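How a Robot Arm Picks Things Out of a Bin

A robot arm is a chain of stiff parts connected by joints. Each joint has a motor. A sensor in the joint measures how far it has turned. The last joint is called the wrist, and the tool bolted to it is called the gripper.

The arm at the Skollness shared workshop sorts mixed objects. Shufen Jiang and Hafiz Pelupessy built the sorting station in November – the arm came ready-made, but the table and bin mounts did not. Clamps hold the parts in position. If a bin slides, the computer's map of it is wrong.
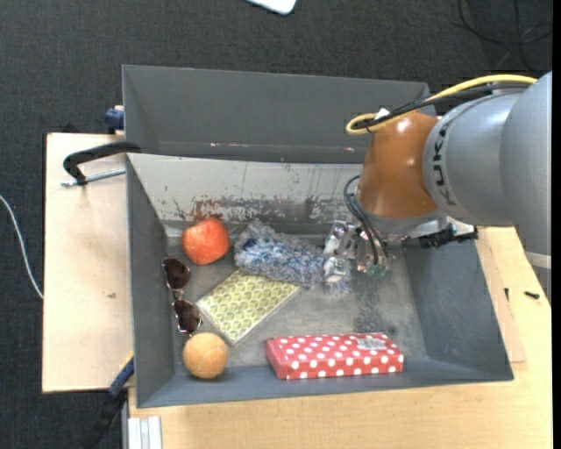 The gripper at one end of a fluffy duster. Cables follow the arm, and thin hoses drop from the wrist joint toward the gripper.

Soft objects are difficult. A ball keeps its shape when it is squeezed, so the computer can work out where its sides are. A duster bends, and its fibers hide the stiff part inside.

The program for one pick has four steps:
1. Find an object.
2. Choose a place to grip.
3. Move down and close.
4. Lift and check.

If the check fails, the program goes back to step 1. Hafiz set the limit at 8 tries per object.

Stay outside the marked line while the arm has power.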